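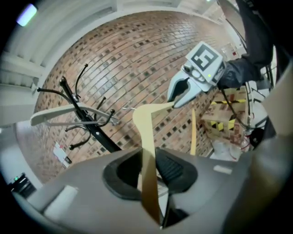

讲稿备注:衣柜里那些不穿的衣服
(社区图书馆周六上午场,语速放慢一点)

开场

各位早上好,外面挺热的,先坐下喝口水,后排还有位子,往前挪挪也没关系,我嗓门不算大。今天想跟大家聊聊衣服,确切地说,是聊聊那些挂在柜子里好几年、每次换季都要拿出来看一眼、又原样挂回去的衣服。

(停一下,问大家:有没有一件三年没穿过还舍不得处理的?让举手。)

我自己先交代。去年八月我搬家,把所有衣服摊在床上数了一遍,连袜子在内一共200来件。数完我坐在地板上发了好一会儿呆,因为平时翻来覆去穿的就那么几件,领子都洗松了。

第一部分:为什么会越攒越多

讲那件驼色大衣的事。当年在Flollano的店里试穿,标价1256块,打完折900,我觉得省下一大笔,高高兴兴拎回家,后来只穿过两次。肩膀那里紧,抬手拿东西很别扭,可每次想送人,脑子里冒出来的还是那个价钱。

(这里可以多讲两句,上次讲到这儿大家笑得最多。)

还有一类是别人给的,妈妈织的、姐姐穿小了的、单位发的。这类最难办,里面有人情,我不主张硬丢。可以拍张照片,可以改成靠垫套,也可以就留着,给它一个固定的抽屉,别跟每天要穿的混在一起就行。

第二部分:怎么动手

千万别挑一个周末把全家翻个底朝天,我试过,到晚上连睡觉的地方都没有。一次只理一格,或者一根挂杆,理完就去做饭。

挂衣服有个老办法:换季的时候把所有衣架的挂钩朝同一个方向,穿过一次再反过来挂。半年以后看哪些没动过,心里就有数了。毛衣最好叠起来,挂久了肩头会顶出两个包,厚外套再用宽一点的衣架。

(有人会问真空袋。回答:棉被可以,羽绒服我不太放心,放久了不容易蓬起来。)

第三部分:理出来的往哪儿去

Clekumdale旧衣交换会,每次每人最多带8件,要洗干净、扣子齐全。我上回拿两条裙子换了一件雨衣,到现在还在穿。

实在旧的剪成抹布,纯棉的最好用,擦窗户不掉毛。内衣和袜子就不要送人了。Hellico回收箱的投放说明我印了几份放在门口,要的朋友走的时候自己拿。

收尾

(看时间,十一点前要把场地让出来。)

回家以后先不用买收纳盒,等理完了再看缺什么,我家现在还有四个空盒子叠在阳台上呢。下面大家随便问,也欢迎讲讲自己家柜子里的事,话筒从左边开始传。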